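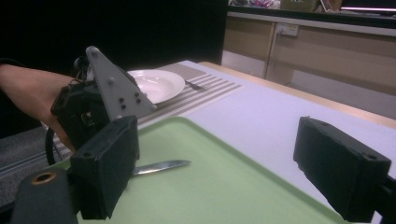
3.2 Tray color and sorting errors

Color coding of containers is common in small repair shops, but few studies have asked whether it changes how often parts end up in the wrong place. We followed 18 workers at two shops in Brolcombe for 10 weeks, starting in March. Each bench had one color for incoming parts and another for checked parts. The incoming trays were pale green plastic with a raised rim, as in Figure 1, and were the same at both sites. Workers kept their usual routines – no extra training was given.

Figure 1. Pale green tray.

Over the study period, 126 parts were logged in the wrong tray. Most of these errors came late in the shift, and 3 workers accounted for nearly half of them. Barros reported a similar pattern in the Mnguni stockroom survey, although her trays had printed labels as well. We did not test labels and color together. Shift length is treated in Section 3.3.

0 Shares | 3 Comments

Search this journal Enter keywords

Contact: Rhydian Lloyd, Collside | Back to top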